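Ticket 808 - Open day cell at Hurkadton, right arm stopping short
Queue: Demonstrations and visits
Status: Open, waiting on part
Reported by: front desk, Bruvavmont Learning Center

First message

Hello all, and thank you again for lending us the two-arm cell for the December open day. The families loved it, and so did the staff, who kept finding reasons to walk past! I'm sorry to come to you with a problem after such a nice morning, but the right arm has started stopping short of its rest position. It did so twice before lunch. The left one behaves. We have the school groups coming through again at 1:30, so any advice would be very welcome, even if it's only "leave it alone."

Reply from support

Glad to hear it went over so well, and please don't worry, you haven't broken anything by letting people enjoy it. Could you stop the demo from the Katov control page, wait for both arms to settle, and then run the homing routine on the right side only? If it stops short again, write down the number it gives you. Please keep visitors behind the line while you do this, even the very polite ones.

Update, 12:40

Done as you asked. Homing finished the first time, and on the second try it gave us error 300, joint three. I let it rest for 18 minutes with the power off (that was the length of my sandwich and a phone call) and tried again, with the same result. We've kept the laptop between the two arms, as in the morning session, with the shelf behind it. Nothing on the floor of the cell has been moved. 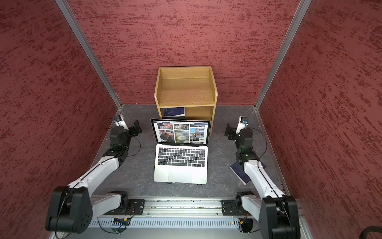
Can we still run the afternoon demo with only one arm?
Use the left-arm program, which is saved on the control page under Nikolaidis, and leave the right arm parked with its motors off.

Update, 1:15

Found the program, thank you. It was further down the list than I expected, under all the old practice runs, and I had a small panic before I scrolled. The left arm ran through it cleanly three times. I've put a note on the stand so visitors know that only one side is moving this afternoon.

Reply from support

Lovely. Error 300 on that joint usually means the servo is losing its position, and a loose plug is the first thing we look for. Please don't open anything up yourselves with guests in the building - we'll check the cable when we come by, and we've set aside a spare servo in case it needs one.

Update, 4:50

Last group has gone home. One arm was plenty for them, and a little boy asked if the other one was sleeping, so I said it was. The cell is switched off at the wall and the side door will be open for you from 8 in the morning. Parking is easiest behind the gym.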